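Setting up the Mukomley wrist camera kit for a small gripper

By Thulani Coetzee
2021-03-20

I have been using the Mukomley kit since last July, first with one gripper and then with two. The manual is good for the electrical part, but it is short on the daily work: how to place things, how to choose the first objects, how to make a grasp which does not drop. I write this page for people who bought the kit and have it still in the box, or who want to know what they would be buying.

I assume your arm is already moving and you know how to stop it. If you have never used your emergency stop, please go and try it first, and come back after.
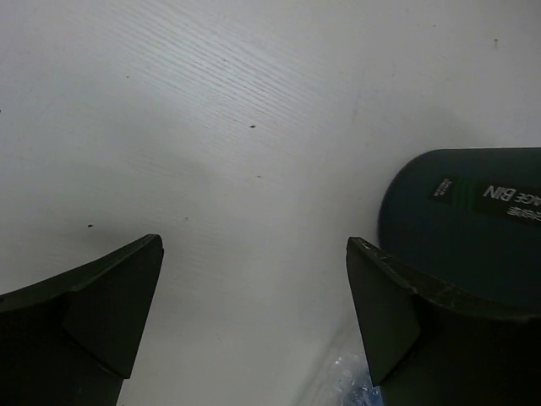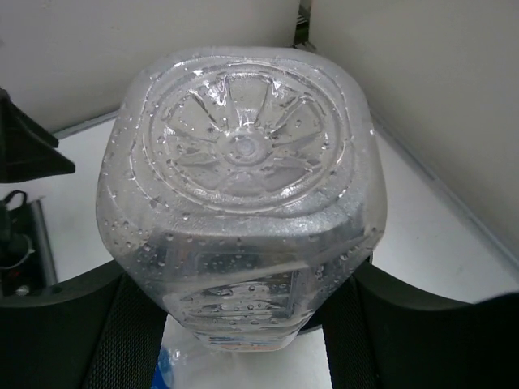 The kit has four parts: the camera module, the wrist ring, a flat cable, and the software, which you download with the code printed on the card. In my box the card was under the foam, so look there before you write to support. There is also a bag of screws. Two lengths are included and they look almost the same. The longer ones are for the wrist ring, the shorter ones for the camera module. If you use a long one on the camera module it will press on the housing, and the housing can crack. I have done it once.

You will need from your own side: a small hex key, cable ties, a computer with a free USB port, and a table you can leave undisturbed for one afternoon.

Step 1. Mount the ring

Switch off the arm completely. Remove the gripper and put the ring between the gripper and the last joint. The ring has a small notch, and the notch must point to the same side as the connector of your arm. Put in all the screws by hand first, then tighten them crosswise, a little each time.

My ring came with some sharp plastic left on the inside edge. I took it off with a fine file. My colleague Busisiwe Mtshali received hers some months later and it was clean, so maybe they have improved it.

Step 2. Mount the camera

Slide the module into the holder until it clicks. You want to see both fingers in the view, one at the left and one at the right, with a good piece of table between and behind them. If only one finger is visible, the holder is rotated and you must take it out again. Do not try to correct this in the software. The software can turn the picture, but it can not show you a finger which the lens does not see.

Check this view with the fingers fully open and then fully closed. With thick fingers a closed gripper can hide the exact place where you want to look. In this case move the holder to its higher position.

Step 3. Lead the cable

This was my biggest trouble. The cable must be long enough for every turn of the wrist, and short enough that it does not hang in the work area. I make one loose loop at the wrist, one tie at the elbow, and from there I let it go down along the arm. Turn the wrist slowly to both ends of its range and watch the loop. If it becomes tight at any point, give it more length.

The cable in the kit is 3 meters. For me it was enough. Busisiwe has her computer on the other side of the room and had to buy an active extension. A normal cheap extension gave her a black screen every few minutes.

Step 4. Install and calibrate

Install the software, connect the camera, and only then start the program. If the program is started first it does not find the camera, and you have to close it and begin again. The support confirmed to me that this is known.

For the calibration, put the printed sheet flat on the table and fix the corners with tape. The program asks for 7 positions of the arm. Choose them really different from each other: some near, some far, some tilted. My first time I was lazy and made all of them nearly the same, and the result had an error of 11 millimeters at the edge of the table. With better positions it came down to 3.

Do the calibration in the same light you will work in. A white table is nice for seeing dark objects, but it reflects. When I have a bright band on the table I move the lamp, I do not touch the exposure, because an exposure which is right for the table is often too dark for the fingers.

Step 5. Choose the first objects

Do not start with something thin or soft. A plastic bag is a terrible first object: it shines, it folds, and its shape is different each time you put it down. Clear bottles are also more difficult than they look. The software finds the outline by contrast, and a clear bottle on a white table has very little of it. Drops of water on the outside make more small highlights, and on my setup the outline begins to jump.

I recommend a box with flat sides and a dull color, then a rounded container, and the clear bottle only when these two work well. For the bottle I have these settings:

Outline sensitivity: high
Smoothing: medium
Closing speed: slow
Grip force: start at the lowest value and go up one step at a time

A full bottle needs more force than an empty one, and the wall of an empty one bends easily. Please save two profiles with clear names. I saved mine as "bottle" and "bottle2", and now I must open them to know which is which.

Step 6. The first grasps

Put the object where the camera can see all of it from the start position. Press Teach, guide the arm to the object, close the fingers, lift a little, and press Teach again. Repeat this from several directions. The program shows a green bar which fills with every good example. The manual says you can stop when the bar is full. I go on a bit more, especially for objects which can stand upside down or lie on the side.

If the object turns in the fingers when you lift, there are two things to try. First, grip lower or higher, nearer to the middle of the weight. Second, change the pads. I bought a pair from Trirkwood with a rougher surface, and for smooth plastic I would not go back. They are sold separately and they wear out, so it is an extra cost to think about.

Step 7. Let it run

When you are satisfied, set the speed to the lowest value and let the program do the movement alone. Keep your hand on the stop. In my first full run I made 112 grasps on the same day, with the box and the round container, and wrote down every failure on paper. Most of the failures were at the far side of the table, where my calibration was weak. If you see your failures always in one zone, repeat Step 4 before you change anything else.

Small problems and what I did

The picture is upside down. Go to View, then Orientation. Letters on your boxes and labels can still be upside down after this, when the arm comes from the other side. It is only a matter of the viewing direction and does not disturb the grasping.

The program sees dirt as an object. Small dark specks on a light table were marked for me as "unknown item". Clean the table, or set the minimum object size higher. I do both.

The picture freezes when the wrist turns. Check the plug at the camera side. It has a tiny lock that must be pushed down with a fingernail.

The fingers close too early. The old profile is probably still loaded. The program keeps the last profile after a restart and does not show you this very clearly.

Is the kit worth the money?

For a small workshop or a school lab, I would say yes. Before this I used the Fuso module, which has a sharper picture, but I needed two weeks until I got it to speak with my arm. With Mukomley I was grasping on the second day. The weak sides are the short manual, the order of starting the program, and the screws. Support answered me each time in one or two working days, in a friendly way.

If you already own a camera and like to write your own code, you may not need it. You pay mostly for the ring and the Teach function.

I have not tested the version for the larger Garcia gripper. Busisiwe has ordered one, and when she has it mounted I will add her notes to this page. If your ring looks different from what I wrote in Step 1, please write me which letter is stamped next to the notch, so I can correct the text.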